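4. Checking the finger travel

I like to do this part with both grippers on the bench, the Trimurach first and then the Saarela, so the feel is still fresh in my hands.

1. Set the force limit to 20 percent. You can go up to 80 later on.
2. Open the fingers all the way and wait for the green light.
3. Jog the wrist down to 100 mm above the work – slowly, please!

Caution: Unplug any PC you practice on, and keep your fingers out from between the gripper's fingers.
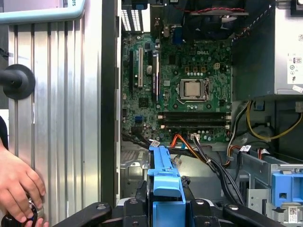
4. Close on something plastic first, like a drive bracket or a release tab. I leave memory latches for last (they're fiddly).
5. Write down the grip reading, then swap grippers and go again.

Note: If the reading jumps past 500, redo the zero step in section 3.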